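Limescale and the rinse problem

The water in our part of Garthorpe is hard. My test strips put it well above the level where glassware starts to show spots, and the kettle confirms it. In January I started keeping notes on what it does to dishes left to air dry, mostly to settle a disagreement with Iqra Rana over rinse temperature.

The mechanism is simple. A drop of tap water carries dissolved calcium and magnesium. As the water evaporates, the minerals stay behind, concentrated at the rim of the drop. A steep surface sheds most of its water before this happens. A flat one holds it. Angle therefore matters more than temperature, although Iqra does not accept this yet.

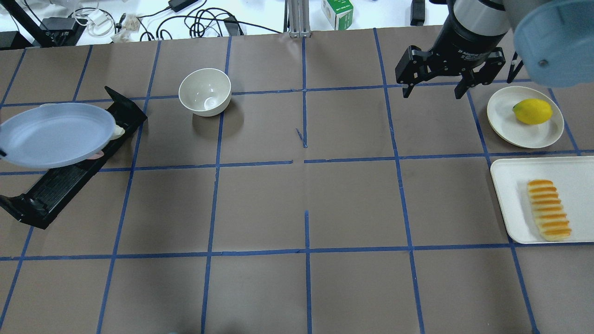
Plate in the rack, tape grid on the table.

I ran 12 rinses at each of two temperatures, 100 ml of water per plate, and weighed nothing, which was a mistake. Spots were scored by eye under a desk lamp. Cold-rinsed plates had fewer, larger spots. Hot-rinsed plates had more of them, but fainter. Mudassar Khattak suggested scoring by area instead of number, and the next batch will do that.

Some practical points so far. Citric acid at a weak dilution removes fresh scale in a few minutes. Old scale needs a second soak. Vinegar works too, but slower, and the kitchen smells of it until evening. Don't use either on aluminum. Glazed stoneware has been fine, apart from one mug with a crazed glaze that I've dropped from the test.

I also tried distilled water as a final rinse. It left no spots I could find. At the price the hardware store charges, I won't be doing it for daily dishes.

Next is the softener cartridge Struan Mackay lent me, if I can find an adapter for the faucet thread.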